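Celley Table Runner Set, in Pebble

I bought this set in January 2022, right after we put the Christmas linens away and the dining room looked so bare I couldn't stand it. Our table is a big old thing from 1978 that came with the house (it took four people to move it when we painted), and most runners look like a ribbon somebody dropped on it. So I was thrilled to find one that comes in a longer length, 158 inches, with matching napkins!

The weave is lovely and heavy, and it hangs down at the ends without curling. I had a Paltis runner before this one, and I was forever smoothing it flat before company came. The color is a soft gray with a little warmth in it, so it gets along with my white dishes and also the silly bright ones I bring out for the grandkids.

Washing has been easy. I do it on cold with a bit of Ravus powder and hang it over the shower rod, and by February I must have washed it every week. One napkin has a loose thread at the hem, and the long edges did pull in a tiny bit after the first wash, so order the longer size if you're between two. I paid $70, on sale, and I'd pay it again.
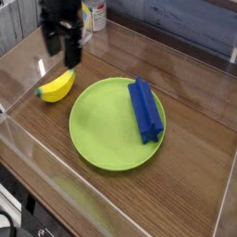
Filed under: Kitchen & Dining > Table Linens

My one real gripe is the packaging. It came folded up so tight that the creases took two rounds with the iron, and the care tag is printed in letters I needed my good glasses for. Otherwise I'm very happy, and I've already got my eye on the blue one for my sister's porch table.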